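4.2 Aufbau des Prüfplatzes und Ablauf der Wäscheaufgabe

Der Zweiarm-Bausatz Kadance wird vom Hersteller Nondau als »in einem Nachmittag einsatzbereit« beworben. Wessen Nachmittag gemeint ist, lässt das Datenblatt offen. In unserem Fall vergingen zwischen dem Öffnen der ersten Kiste und der ersten fehlerfrei quittierten Bewegung beider Arme 18 Arbeitsstunden, von denen ein beträchtlicher Teil auf die Suche nach der gültigen Fassung der Montageanleitung entfiel. Beigelegt waren zwei, die sich in der Reihenfolge der Motoradressen widersprachen. Die dritte, per E-Mail nachgereichte Fassung gab beiden unrecht.

Geprüft wurde der Bausatz in der Grundausstattung, ergänzt um die Steuersoftware Tanguy, die gesondert lizenziert wird, ohne die sich die Arme allerdings nur von Hand bewegen lassen. Die mechanische Qualität gibt wenig Anlass zur Klage. Nach der Befestigung auf der Profilschiene blieben beide Arme über die gesamte Versuchsreihe in ihrer Lage, und die Schraubverbindungen mussten kein einziges Mal nachgezogen werden. Weniger überzeugend ist die Kabelführung. Das Handbuch widmet ihr einen halben Satz (»Kabel geeignet verlegen«), und so bleibt es dem Anwender überlassen, was er für geeignet hält.

Als Aufgabe wählten wir das Greifen und Ablegen von Unterwäsche. Die Wahl hat uns in der internen Vorstellung des Projekts einige Heiterkeit eingetragen, ist aber sachlich gut begründet: Die Teile sind klein, dehnbar und von einem Bund begrenzt, der sich deutlich anders verhält als der übrige Stoff. Die von Nondau mitgelieferten Demonstrationen beschränken sich auf Würfel. Dass der Bausatz Würfel beherrscht, bestreiten wir nicht.

Insgesamt wurden 272 Durchgänge ausgewertet. Ein Durchgang galt als gelungen, wenn beide Greifer den Bund fassten und das Kleidungsstück angehoben wurde, ohne dass eine Seite herausrutschte. Abbrüche durch die Software zählten als Fehlversuche, auch wenn Tanguy sie im Protokoll unter »planmäßig beendet« führt. Abbildung 3 zeigt den Arbeitsbereich mit einer dunkelgrauen Boxershorts, deren Bund den Armen abgewandt liegt.

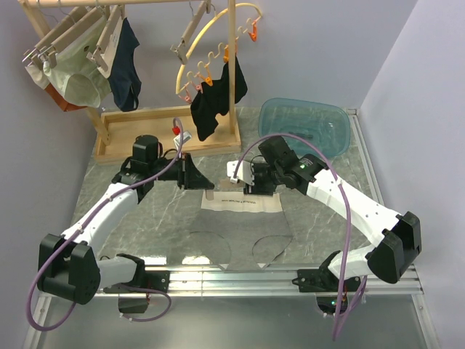

Jacqueline Roussel

Abb. 3: Prüfplatz mit beiden Kadance-Armen, beide Greifer am Bund der Boxershorts. Im Hintergrund Wäscheständer mit Clipbügeln und Kunststoffbehälter.

Die Ausrichtung des Bundes zur Rückseite verlangt von beiden Armen, über das Kleidungsstück hinwegzureichen. Sie ist damit die ungünstigere der beiden untersuchten Lagen, und der Hersteller rät in einer Fußnote von ihr ab. Wir haben sie beibehalten, da Wäsche erfahrungsgemäß keine Fußnoten liest. Die häufigste Fehlerursache war ein zeitlicher Versatz beim Schließen der Greifer: Der linke fasste, der rechte überlegte noch. Nondau stellte hierfür eine Korrektur in Aussicht, deren Erscheinen zuletzt für Juli angekündigt war. Um welches Jahr es sich handelt, konnte der Kundendienst auf Nachfrage nicht sagen.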